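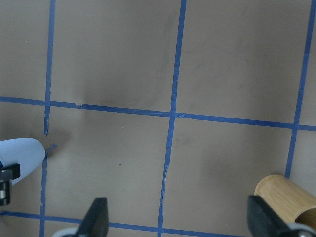
A comment on the last report held that night flow is a poor measure of leakage in a town with a bakery, a hospital laundry and a dairy all drawing water before dawn, and asked that the three be taken out of the figures before any more pipe was replaced. The point was accepted. The three users now have their own logged meters, and their draw is subtracted from the Haltden inflow before the minimum night flow is calculated. All values below are on the new basis. Values in earlier reports are on the old one and should not be compared directly.

Haltden Water Loss Reduction, second progress report
Reporting period: January through May

Status
The work is on schedule except for the Ulach crossing, described under Delays. Spending is within the approved budget lines. No change to the scope is requested.

Metering
A total of 2,887 service connections fall within the project area. Reading of the old meters is complete on the east side and continues on the west side, where many meter pits were paved over in past street work and have to be found with a locator before they can be opened. Pits with standing water are pumped, read and noted for a drain.

Replacement meters are the Walico type approved at the start of the project. Delivery came in two lots. The first was installed by the end of March. The second arrived with couplings of the wrong thread and was exchanged by the supplier at no cost, with a loss of nine working days. Installation resumed in April.

Old meters taken out of service are tested on the bench at low, middle and high flow. Under-registration is concentrated at low flow, as expected from the age of the units. A meter that misses low flow also misses a running toilet, so part of the water previously booked as leakage was being used by customers and never billed. The split between the two will be given in the final report, after the west side has been tested. A partial figure would favor the east side, where the meters are newer.

Night flow
Inflow is logged every 15 minutes at the Wainwright tank outlet. The minimum falls between 2:00 and 4:00 a.m. With the three large users removed, the minimum night flow dropped by almost 40 percent between January and May. Most of the drop followed one repair, a cracked main under the school access road, and the curve has been close to level after that. Further gains will come in smaller steps.

One week in February is left out. The logger clock reset after a power loss and the readings could not be matched to the tank level record.

Leak location and repair
Correlator surveys were carried out on all cast iron mains and on the plastic mains where fittings were close enough to give a usable signal. The surveys gave 32 points of interest. Excavation is finished at all of them. Most were leaking joints or service taps. Several were dry holes - two of these were caused by a pressure reducing valve that makes a steady noise in normal operation. The valve is now listed so that it is shut during future surveys.

Repair clamps were used on straight breaks. Where the pipe wall was thin over a longer distance, the section was cut out and replaced. Samples of the removed pipe have been kept and labeled by street.

Delays
The main crossing under the Ulach was to be isolated and pressure tested in April. The upstream valve does not close fully. A replacement is on order, and the test has been moved to the low water period in late summer, when the streambed can also be walked. Until then the crossing is carried in the water balance as untested. Customers on the far bank are supplied as before.

Pressure
Lower night pressure was tried in the downtown zone for two weeks. Complaints were few and came mainly from the top floors of two apartment buildings with no booster pumps. The trial setting will not be made permanent before the owners have replied.

Next period
- Finish meter reading and replacement on the west side
- Replace the upstream valve at the Ulach and test the crossing
- Repeat the correlator survey on the plastic mains with hydrophones
- Submit the revised water balance, with the old and new basis shown side by side

The request for the third payment is attached separately, with invoices in the order of the budget lines. The invoice for the exchanged Walico couplings is included at zero value to keep the delivery record complete.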